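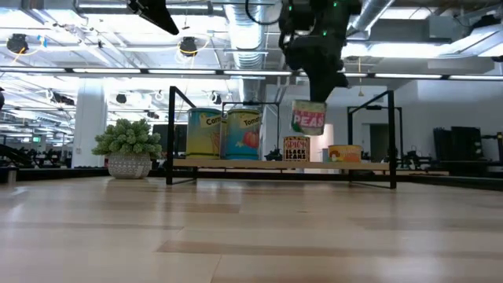
Leston Two-Arm Shelf Station

Grocery packing rooms have a job that never quite makes it onto anyone's job title. Somebody has to put the tins on the shelf, label forward, and then do it again after lunch. The Leston station takes that job on, and we're very fond of it!

It's a bench with two arms, built by Gemell for small stockrooms, food parcel rooms and shop back rooms where a full conveyor line would be silly. It picks up tins one at a time, sets them on a low shelf and takes them off again when an order calls for them. Tall tins and short squat ones can share the same shelf, so you don't have to sort your stock by size before you start.

What it changes for the people

We spent a long spring at the Flernthorpe packing room, watching how the day went before and after the station arrived. The packers there used to take turns at shelf filling, and the turn most people dreaded was the last one of the shift, when wrists are tired and labels start to blur. Now the filling goes on at the bench while they check dates, make up mixed boxes and talk to the drivers (who had apparently been wanting a proper chat for years).

The jobs haven't gone. They have moved about a bit. Someone still decides what goes on the shelf, looks over each full one and deals with dented tins, and the packers learned to teach the station a new layout themselves. The training takes 25 minutes. One packer told us she liked being asked where the beans should go, and we liked hearing it.

There were grumbles too. The first layout put the bench too close to the tea point, and people found the arms distracting until it was moved. Please think about where your own quiet corner is before you choose a spot.

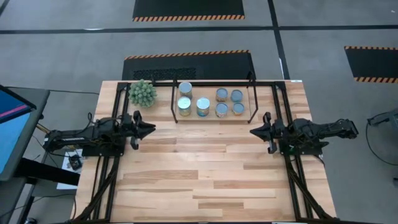 Flernthorpe, April

The packing room has now settled on a pattern that suits it. Shelf filling starts at 7.30 in the morning and the bench is handed over for hand packing in the afternoon. Before, a packer would fill 36 shelves in a shift and do little else. The same packers now share the checking between them and stop for breaks together, which they couldn't do when one person was always stuck at the shelf.

How it works day to day

The two arms face each other across the table, one on each side, and each rides on its own mounting plate over the rails. Either can reach the shelf, so you can set the left one to tall tins and the right one to short ones, or let them share. Choose a saved layout, put your tins out on the bench and press start. A layout can be paused halfway through and picked up again after a break.

The handling software is Meireles, the same as on our older benches, so anyone who has used one of those will feel at home straight away. It stores up to 70 layouts. You can name them whatever you like, and the Flernthorpe list includes one called Soup Weather. 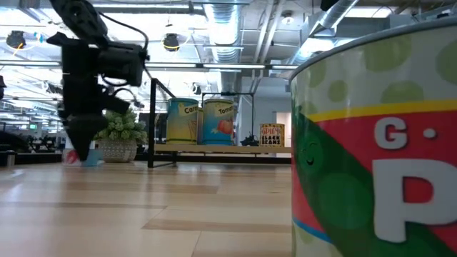 What comes with it

Bench, rails and both arms
Low shelf with black metal frame
Meireles software with all updates for the first 20 months
Training for everyone on the shift, at your own site
Printed quick guide in large type

Spare gripper fingers and extra shelves are sold separately. If you'd like to see a station at work before deciding, ask us about a morning visit to Flernthorpe, and bring a few of your own tins to try.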